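Speaker notes — Keeping a small museum's membership list clean
Lai-ching Poon, Penville Local History Museum
Tuesday, 2:30 session, 40 minutes with questions 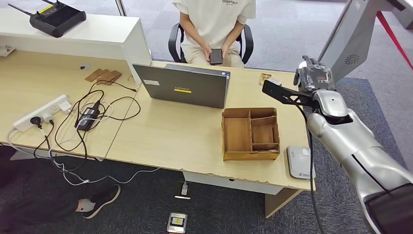 Slide 1. Say who I am and what I look after. We had 595 names on the membership list when I took it over. After the cleanup we had 334. The membership hadn't dropped. The rest were duplicates, people who had moved, and people who had died.

Slide 2. Where the duplicates came from. Three lists: the old card file, the newsletter list, and the sign-up sheets from the August open house. They were merged without checking. Mention the Pichler family — five entries, two spellings, one household.

Slide 3. What we did first. Froze the list for two weeks. No new entries, no edits. New sign-ups went on paper and were typed in afterward. Ask the room who has tried a freeze. Wait for answers.

Slide 4. Matching rules. Match on street address before name. Names change and get misspelled. House numbers mostly don't. Show the Dimel Street sample (names blanked out).

Slide 5. Letters. We mailed 295 households and asked them to confirm their details. Put a return date on the letter, in bold. The first draft didn't have one and replies would have dribbled in all winter.

If short on time, skip slide 6.

Slide 6. Renewal dates. We moved everyone to the month they joined. Some people got a few free weeks. Two complained anyway.

Slide 7. Keeping it clean. One person enters new members. Returned mail gets marked the same day. Once a year, read the whole list from top to bottom. It takes an afternoon — bring lunch.

Questions. Someone will ask what software we use. Answer: a spreadsheet. Someone will ask about lapsed members. We keep them two years on a separate sheet, then delete.

Handout is the matching rules on one side and the letter on the other. Leave the extras by the door.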